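6 min read

3.2 How households in Ratcombe talk about "enough"

We had gone in thinking that portion size was mostly a matter of appetite, and it took us a good many pleasant afternoons at kitchen tables to see how much of it was a matter of manners. The older families in Ratcombe still cook for the visitor who might come, a habit that parish letters mention as early as 1856, and they do so with whatever is at hand, be it bread, soup or steamed buns (Figure 5). 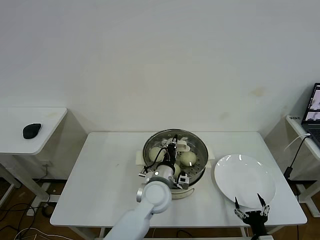

Zdislava Jurčo objected, when she read an early draft, that we were making generosity sound like a rule, and that in her own street people simply disliked an empty dish. We think she has a point, and we have softened our wording since.

Of the 109 households that kept a diary for us in February, the ones in Adasville wrote most freely about leftovers, and a few of them went on happily for pages.
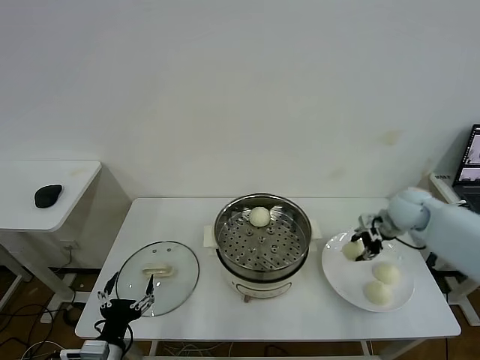

Those diaries also show how the last piece on a plate gets passed around, offered and refused and offered again, until a child or a guest is finally talked into it. Kirsty Tennant coded these exchanges by hand, and we are very grateful to her for it.

Figure 5. Pale food in an electric cooking pot.

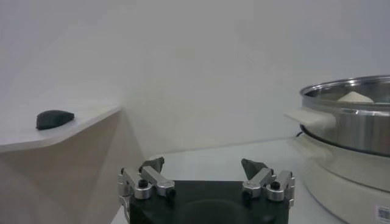

3.3 Refusing politely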